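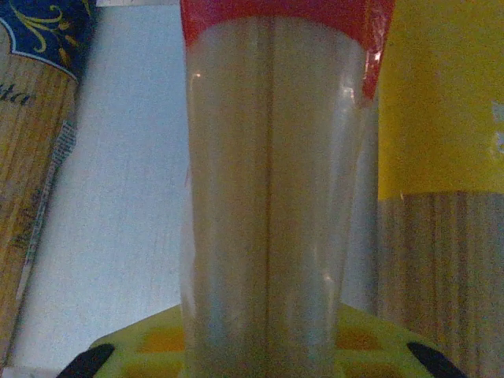 Culov Manuscript Journal

Product overview

The Culov Manuscript Journal is a bound notebook for writers who draft, revise and keep records by hand. It is published by Wutbridge and is suitable for individual use, writing groups and creative writing courses.

Each journal contains 300 numbered pages, divided into 5 sections. The first two are ruled for drafting. The third has a wide outer margin for comments from a mentor or reading partner. The fourth is a submissions log, with columns for the title, the market, the date sent and the reply. The last section is left blank.

Specifications

Page size: A5
Pages: 300, numbered
Paper: 100 gsm, cream, acid-free
Binding: sewn, lies flat when open
Ribbon markers: 2
Cover colours: grey, navy, dark green

Using the mentor margin

Comments may be written directly beside the draft or keyed by number to the notes at the back of the section. Groups that pass a journal between several readers are advised to agree on one ink colour per reader before the first exchange. Fountain pen ink may show through where it is applied heavily – a test strip is provided inside the back cover.

Ordering

Journals are sold singly and in packs of 5. Schools, libraries and writing centres may order on account. Personalised covers are available on orders of 100 or more and cannot be returned unless faulty.

The earlier Fukton edition has been discontinued. Its loose refill sheets do not fit the present binding, although remaining stock may still be ordered while supplies last.

Page last updated: 2024-04-16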